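Nollow Money Boxes: Frequently Asked Questions

Do I have to smash it to get my money out?
No. Every Nollow box has a rubber bung underneath. Twist it, pull it, mind your toes. People still write to Laurier Sutherland asking which hammer he recommends, and he still writes back.

Will it take notes?
Folded twice, yes. Getting them out again is a job for tweezers and an evening with no other plans.

How much does it hold?
Our shop tester swallowed 318 pound coins before it refused any more. Yours will hold more coppers than you'd like and fewer pounds than you'd hoped.
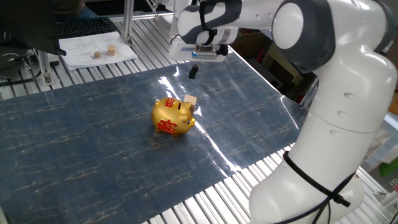
How do I look after a shiny finish?
Use a soft dry cloth and nothing from under the sink. A metallic pig shows every fingerprint, and a gold one like this, with red painting on its side, needs a light touch over the lettering. Wipe round the character, don't scrub across it. The slot along the back gathers fluff, and an old paintbrush will shift that. Please don't use a knife. Chantal Cormier used a knife and now runs our repairs desk.

Is the Atine pig the same as the Cai pig?
Same bung, different snout. The Cai costs £2 more, all of it snout.

Can I put it in the dishwasher?
You can put anything in a dishwasher once.

My bung has vanished. Now what?
Spares are £2 including postage. Check the sofa first.

Can I return a pig I've already fed?
Within 22 days, if it's undamaged. Empty it before you post it. We do send forgotten coins back, but slowly, and with a note.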